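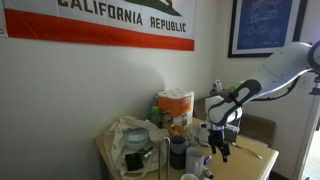 A client asked last July why we bother with the table when the cupboards are the part people pay for. The answer is that the table is where a cupboard gets planned.

Print this page
E-mail this page

About Dundeo

Dundeo is a household sorting and storage service. We work on kitchens, pantries and shared break rooms. The business opened with 3 clients and has since completed 214 rooms. Most jobs are small: one table, one run of shelves, one afternoon.

How a job runs

Everything from the storage area goes onto one flat surface before anything is put back. Mugs, markers, paper towels, tote bags and bottles all start in the same place. Items are then grouped by use and by height. Shelf spacing is set from the tallest item in each group — usually a mug or a bottle.

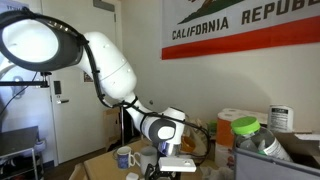 Drinkware

Mugs take up more shelf than any other item we handle. Our rules are as follows.

Handles face one way along a row. Stacks go no higher than two, and only where the upper mug sits flat on the rim of the lower one. Small cups go at the front, tall mugs behind. Colour is ignored unless the client asks for it. Cloth bags are folded and stored apart from anything with a rim.

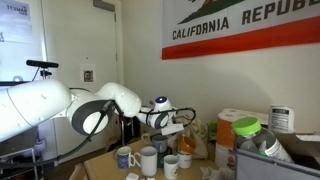

Methods and supplies

Our written method is called Druka. It covers sorting, measuring and putting back, and clients keep a copy. Shelf risers come from Zaugg and are cut to fit on site. We do not sell bins or labels.

Rates

A single table or cupboard is charged as one unit. Full kitchens are quoted after a visit — we do not quote from a floor plan.

Page updated 3 Mar 2025

Related items
Measuring a shelf for tall mugs
The Drilach break room: before you book
Where to keep bulk paper towels
Folding canvas bags flat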